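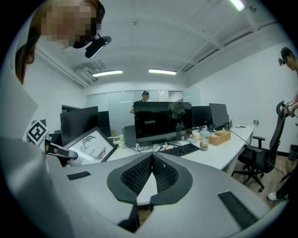
Our office moved into a smaller unit in June and the computers that used to be on separate desks now share one long white desk arrangement. The tops came from Dalon and the legs were already in the building. I want to get the desktop tidy and keep it that way without buying a whole new set of furniture. The monitors take up most of the back and are staying, and so are the keyboards and speakers. Everything else ends up in front of them: drinks, the wooden tissue box, the framed picture, pens, chargers. The picture has no real home. It was supposed to go on a wall, but the wall behind the desk is partly glass and the landlord doesn't want holes in the rest.

What I would like to know:

How do people run cables on a shared desk so they don't come forward over the top? There is no cable hole in the tops and I would prefer not to drill one, but I could be talked into it.

Where would you put a framed picture in an office like this if it can't be screwed to the wall?

Is there a sensible way to deal with small stuff when more than one person uses the same stretch of desk? We tried drawer units from Butt and they hit people's knees, so they went back.

Budget is 200 dollars for all of it. The clear distance between one leg and the next is 60 inches if that matters for trays.

Asked by Noman Yousafzai
Filed under: Office and Desk, Cable Tidying, Small Spaces

Comments on this post

gladeway: Can the desk be pulled away from the wall, or is it fixed?

Noman Yousafzai: Not fixed. Two people can move it if the monitors come off first. There is a gap at the back already but I have not measured it.

gladeway: Then you don't need a hole. Send the cables over the back edge.

tmorrow_b: How thick is the top? That decides which clamps fit.

Noman Yousafzai: Less than 2 inches. I'll check it on Thursday when I'm in.

2 answers

Answer by pinehollow
Marked as accepted by the poster

I set up desks like this for a living, mostly for small offices that have moved into less space than they had before. The cables should come first. If you organize the small things first you will have to lift it all off again to do the wiring.

Pick a time when everybody can be logged off. Late afternoon is good. Shut it all down and unplug at the wall end. Put a bit of masking tape on each plug and write what it belongs to. Do this even if you think you will remember. Monitor power leads all look the same once they are in a pile.

Then sort the cables into the ones that never move and the ones people handle. Monitor power, monitor video, speaker power and network never move. They all go off the back edge of the desk directly behind the thing they serve, down into a tray, and along the tray to the power strip. Phone chargers, USB leads and headset cables get handled every day. Those are the ones that end up lying across the top, and hiding them completely doesn't work because people pull them back out.

For the tray, with 60 inches between legs, get a wire basket type that is a bit shorter than that so it doesn't touch the legs. Clamp-on is fine on most tops. Check the clamp opening against your real thickness before you order, and check there isn't a metal rail running under the back edge. If there is, the clamp won't sit flat and you will want the screw-in kind. Short screws only, so they don't come through the top.

Put the power strip in the tray with the switch facing forward. Look at the rating printed on the strip and add up what is plugged in. Monitors and computers are usually no problem. Space heaters are. If anybody brings in a heater in winter it goes straight into a wall outlet on its own.

Bundle with hook-and-loop tape and leave the plastic zip ties in the drawer. You will be adding and removing things, and cutting zip ties next to live cables is how cables get nicked. Leave slack at each monitor, enough to turn the screen to face the other way. Screws and clamps loosen on desks where the cables are pulled tight, and someone always turns a monitor to show something to the person next to them.

For the daily leads, stick two or three adhesive clips on the back edge near each keyboard. The plug end rests in the clip when not in use. Wipe the surface with rubbing alcohol first and let it dry, then press the clip for a full minute. The clips that fall off are nearly always the ones put on a dusty top.

Power adapters are heavier than people allow for. If an adapter sits on the desktop its cable will drag other things around. Put them in the tray too, and if the lead is then too short, buy an extension for that one lead.

The picture: move it last. You need to see how much space is left. I would not lay it down or lean it anywhere in front of a keyboard, since the glass will get scratched by whatever is pushed against it. A plain plate stand from a craft store costs very little and holds a small frame upright. Put it at the end of the desk where no one types. If it is light, removable hanging strips are another choice, but read your lease and test one on a hidden bit of wall for a few days.

Comments on this answer

Noman Yousafzai: Thank you, this is very clear. I did the labeling part already and found two leads that were not connected to anything at either end. I'm adding a picture from the other side because you can see where the cables come forward. The USB lead in particular always comes back to the same spot.

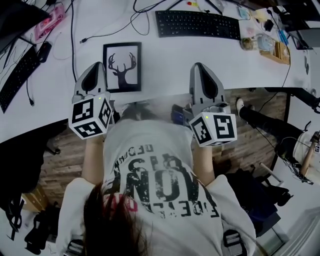 Cables on the desktop and the deer picture at the front.

pinehollow: That helps. The picture is in the place where I would want clear space, with the keyboard just beyond it. Move it to one end. The loose USB end wants a clip on the back edge. The small black adapter on the left should go in the tray if it's one that stays plugged in.

Noman Yousafzai: It is used for one laptop, maybe once a week.

pinehollow: Then put it away in a box with its lead wrapped around it. Once a week doesn't earn a place on top.

tmorrow_b: Watch the curved edge too. A straight tray won't follow it. Stop the tray before the curve starts and use a cable sleeve for the rest.

Noman Yousafzai: Good point about the curve, I had been planning on one long tray.

pinehollow: Agreed, stop it short. I hadn't seen the curve in the first picture.

Answer by lorrie_k

We had the same trouble at my sister's bookkeeping office. Get a monitor shelf. Lovidow makes one in black that would go with your monitors and you can slide the keyboards under it when you're done. We put the tissues and the pens up on it and it looks a lot better.

For the small stuff we gave each person one tray. Anything that doesn't fit in your tray goes home with you or in the trash. It sounds strict but it was fine. Shared things like tape and tissues and scissors go in the middle in one holder. You already have a little wooden tray at the back there, next to the glass jar, so that could be the shared one. I would get lids for anything that has a lid, and no open cups next to keyboards. My sister lost a keyboard that way.

I like the deer! I would keep it where people can see it when they come in.

Comments on this answer

gladeway: A shelf adds height to monitors that may already be at the right height. Measure first. The top of the screen should be near eye level or a little under.

lorrie_k: Ours were too low so it was good for us. But yes measure.

Noman Yousafzai: The tray per person idea is good, I think we can do that without buying anything because there are stationery trays from the old office in a box somewhere. The monitors are at a good height now so I'll skip the shelf.

dunlin_row: Don't skip cup holders. Clamp-on ones that hang off the side of the desk are cheap and keep drinks lower than the keyboard. We have them at every seat.

Noman Yousafzai: Will they fit a tall plastic cup, the takeout kind?

dunlin_row: The wide ones do. Measure the cup a little way down from the rim.

Update from the poster

The top came out at a bit over an inch, so the clamps should be fine. No metal rail at the back on the long part. There is one under the curved part, so that would have stopped me anyway. I ordered a basket tray, a roll of hook-and-loop, adhesive clips and a cable sleeve, all from Fuklow, and I have more than half of the budget left. The sleeve is listed as 2000 millimeters long, which I will cut down.

I still haven't settled the picture. The end of the desk is the walkway side and bags get swung past it. For now I'm thinking of the top of the filing cabinet by the door, on a stand as suggested. If anyone has used the removable strips on painted concrete block I would like to hear how it went, since that is what the end wall is.

tmorrow_b: Not on block. The surface is too rough and mine came down overnight. Go with the cabinet.

pinehollow: Same here, use the cabinet. A dab of museum putty under the stand if the drawers get slammed.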